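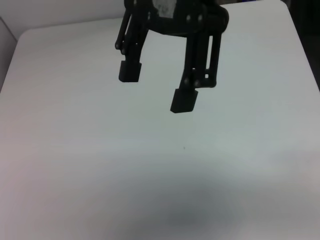 Open gripper above a white tabletop.

Clundstead Wall Texts: Data Card

Summary

Clundstead Wall Texts is a collection of 3,067 short commentaries on portraits, written for display beside paintings or for printed exhibition guides. Each record pairs the commentary with basic catalog information about the work it discusses. The collection is intended for the study of how writers describe pose, color, and likeness to a general audience. It contains text only; reproductions of the paintings are not distributed.

The collection is maintained by the Wurnstead Study Room. Neusa Rangel is responsible for editorial content and Siiri Pärn for the files and their documentation.

Contents

The main file, commentaries.csv, has one row per commentary. The columns are:

record_id – a permanent identifier, never reused after a withdrawal
artist_name – as printed in the source, with spelling variants kept
work_title – in English where the source gives an English title
medium – free text, not normalized
text – the full commentary
source_type – "label", "guide", or "leaflet"
room – the gallery room, if recorded
editor_note – remarks added in preparation

A second file, artists.csv, links variant spellings to one preferred form. It covers 171 artists. Works by unidentified painters carry the value "unknown" and do not appear in the second file.

Sources

Texts were drawn from two bodies of material. The larger is the Vasano bequest, a run of typed labels and proof sheets kept by a former exhibitions department. The smaller is the Abubakar series, a set of folded leaflets issued for loan exhibitions of modern portraiture. Typed sheets were scanned and then corrected by hand. Leaflets were transcribed directly.

Line breaks in the originals were removed. Italics were not preserved, so titles of paintings cited within a commentary are not marked. Obvious typing errors were corrected; unusual but deliberate spellings were left alone.

Known limitations

The Vasano labels favor oil painting and formal sitters. Pastels, miniatures, and group portraits are thinly represented, and self-portraits appear mainly in the Abubakar leaflets. Anyone comparing the language used for different media should take this imbalance into account.

In 111 records the room is missing. These records were kept because the commentary itself is complete. Several labels exist in an early and a revised wording – both are included, and the editor_note column gives the identifier of the other version.

Some commentaries make attributions that have since been questioned. They are reproduced as written. The collection should not be cited as evidence of authorship.

Use and citation

The files may be used for teaching and noncommercial research. Quotations should give the record identifier and the name of the collection. Requests to reprint whole commentaries should be addressed to the Study Room in writing.

Changes in version 2

Released in June. Duplicate leaflets were merged, the source_type column was added, and the artist file was separated from the main file. Record identifiers are unchanged from the first version.

Corrections should be sent to Siiri Pärn with the record identifier and, where possible, a copy of the printed source.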